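Print this page | E-mail this page

Home Readme Recipes Changes Contact

Pramlow Recipe Cards: README

Last updated: February

Hello, and thank you for stopping by! Pramlow is a collection of 1179 home recipes, typed up from index cards, church cookbooks, the backs of envelopes and one very greasy spiral notebook, and put into plain text files so that anybody can search them, cook from them or use them to study how people wrote down their suppers. I started it for my own family and it grew (as these things do) until it seemed selfish to keep it on one computer.

What you get

The recipes are in the cards folder, one file each. The index file lists every card by title, with the source box, the main ingredient and the kind of dish. There are 2 source boxes, called Rasov and Ait Brahim after the families who lent them to me, and I kept them apart because the handwriting habits are so different. The Rasov cards nearly always give an oven temperature. The Ait Brahim cards say things like "a good hot oven" and trust you to know your own stove, and I have grown very fond of them for it.

How the cards were typed

I typed what was written. If a card says "butter the size of an egg," the file says so too, and you'll find my best guess in the notes line underneath, never in the recipe itself. Spelling was left alone, including three ways of writing zucchini. Where a word was lost under a stain I put [unclear], and if you can work out what it ought to be from your own grandmother's version, please write and tell me!

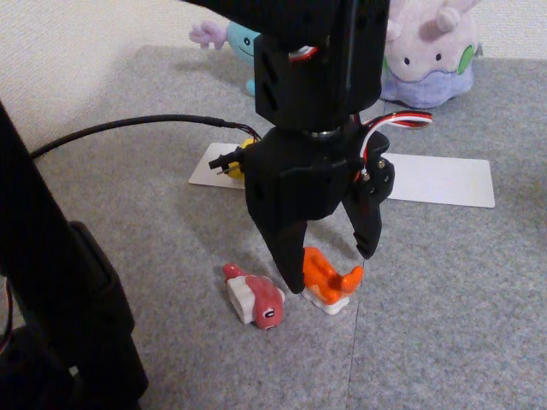 Cards with two recipes on them, front and back, were split into two files and given the same number with an a or a b on the end. A few cards only say "see Mother's," and I kept those in as well, with the kind of dish left blank.

Things to watch out for

Please don't treat the canning and pickling cards as safe instructions. There are 125 of them, all tagged "preserves," and many are older than today's advice on acid and processing times. Read them for pleasure and use a current, tested recipe for the jars. Cup sizes wander too, especially on the older Rasov cards, where a cup may well have been whatever teacup was nearest.

Desserts are badly overrepresented. People write down cakes and carry their soups in their heads, so I wouldn't draw any conclusions here about what either family ate on an ordinary Friday.

Using and sharing

You may copy, cook, print and pass along anything in the folder. If you publish something based on it, a line mentioning Pramlow would be lovely. Dexter Lacson wrote the little Vetix script that builds the index, and it lives in the tools folder with its own notes. Run it again after adding cards or the new ones won't show up in a search.

Corrections are welcome at any time. Please include the card number and the line you mean.

Back to top | Print this page | E-mail this page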